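We use cookies to measure traffic on this site. Accept | Manage settings
Get new posts by email. Subscribe

Two arms, one table: notes from the Etside robotics club

Posted Fri 25 July by the Du Plessis blog

The club has been working on the same task since January, which is moving panel parts from one bin to another with two arms. The project is called Pamlow. The code lives in a repository called Astico, and the commit count there stands at 299, most of them small fixes to the calibration script.

The table is covered in kraft paper with a grid of blue tape on it. We use the grid to place the bins by hand before a run and to check the arm coordinates against something we can measure with a ruler. Paper moves when you lean on it, so the corners get checked at the start of every session. Tape lines are good enough for bin placement. They are not good enough for grasp offsets, and we spent three meetings learning that.
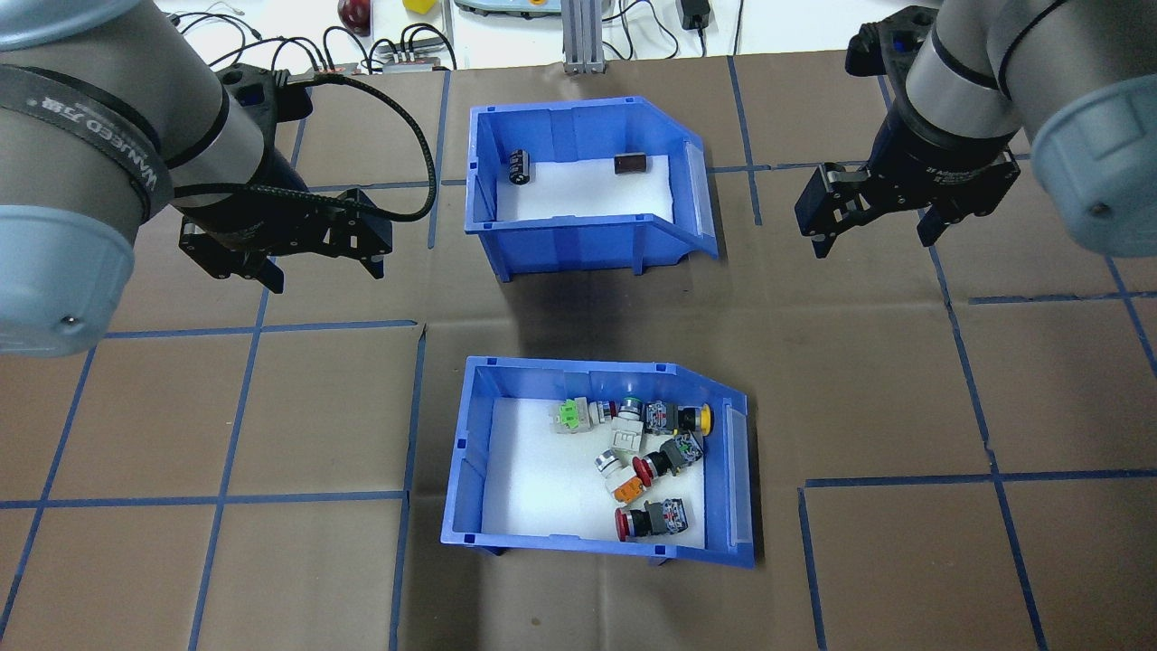

3 min read

The lower bin has the push buttons and switches, mixed and lying at whatever angle they land. The upper one has only a capacitor and a small brown block so far. Both are lined with white foam.

The red mushroom button is the awkward part. The head is round and wider than most of the caps, and the contact block behind it is square, so a grasp planned for one end tends to clip the other. Our current rule is to grip the block whenever two parallel faces are visible and to skip the part otherwise.

The two grippers do not match. Each has its own opening width, its own driver and its own idea of what "closed" means. Astico now wraps both behind one call with a normalized range from 0 to 1. That took longer than the motion planning did.

The log holds 3,664 grasp attempts. Failed ones are tagged by hand as slip, collision or no contact - a slow job, and we are behind on it.

Still open:

- cable slack at the wrist when the joint turns past its usual range
- a handover between arms that does not need a full stop
- a better label format for parts lying on their side

Next session is calibration again.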